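Parri Fractions Workbook: Your Questions Answered

14 comments | Share | Save for later

I get a lot of email about the Parri workbooks, and most of it asks the same handful of things, so I finally sat down and typed up my answers. If you've already bought the book and just want the answer key, skip to the last question.

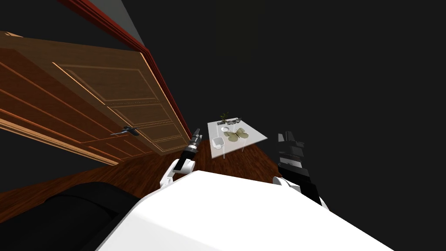 A quick note before we start: everything on this page is about Book 2, the fractions one. Book 1 (place value and rounding) has its own page and I haven't updated that in a while, sorry!

What grade is it for?

I wrote it for fourth and fifth graders. I've also heard from plenty of parents using it with a sixth grader who missed some of this the first time around, and that works fine. The examples aren't babyish — lots of bike rides, pizza dough and paint mixing, no teddy bears.

How long is the book?

There are 45 lessons, and each one is two facing pages. The left side has a worked example and the right side has the practice. I like being able to leave a book open flat on the table and see the whole lesson at once, so I was pretty stubborn about that when we laid it out.

Do we have to go in order?

For the first 19 lessons, yes please. Those cover equal parts, number lines, equivalent fractions and comparing, and everything later leans on them. After that you can jump around a bit. Just don't do division before multiplication. I tried it that way with one group and spent the next two weeks undoing it.

My kid already knows how to add fractions. Can we skip ahead?

Try the checkup page at the end of the adding section. If your kid can do it and also tell you why the bottoms have to match before you add, go right ahead. If all you get is "because that's the rule," I'd go back and do the number line lessons. They're quick and they help so much with mixed numbers later on.

Why so many number lines?

Ha, I get this one in a slightly grumpy tone sometimes. Circles are great for halves and quarters, but have you ever tried to cut a circle into sevenths by hand? A number line handles sevenths, and it handles numbers bigger than one without anybody having to draw a second pizza. Kids also start to see that 3/4 is a number with its own spot between 0 and 1, and a lot of them have never thought of it that way.

Is the Kimoreo practice site the same thing as the book?

No, it goes along with it. Kimoreo is where I keep the extra problems, 1,818 of them at last count, sorted by lesson number so you can find more of whatever your kid is stuck on. You can print them or do them on a screen. I'd print them, personally. Fractions are awkward to type and kids lose track of what's on top.

Do I need the Storkatano fraction strips?

You don't. They're nice and sturdy and my own set has been dropped more times than I can say, but strips cut from stiff paper do the same job. There's a page to trace at the back of the book. Use a different color for each size if you can.

How long should a lesson take?

Twenty-five minutes or so for most kids, longer for the word problems. If there are tears, close the book and come back tomorrow. Half a lesson is fine.

Can I copy pages for my class?

One book covers one classroom or one family. If you want it for a whole school, write to me and I'll send the school price list. Mandirby does the printing and ships the bigger orders, and they can handle up to 3,000 copies at a time, so don't worry about your district being too large.

When is Book 3 coming?

July, if the decimals chapter behaves itself. I've rewritten the part on comparing 0.5 and 0.45 four times now and I'm still not happy with it.

Where's the answer key?

It's on the Kimoreo site under "Grown-ups." The key was corrected on 19th April — lesson 31, problem 6 had the wrong answer, and thank you to everyone who wrote in about it. If your copy of the key says 5/8, cross it out and write 7/8.

Contact | Copyright Parri Workbooks, all rights reserved | Back to top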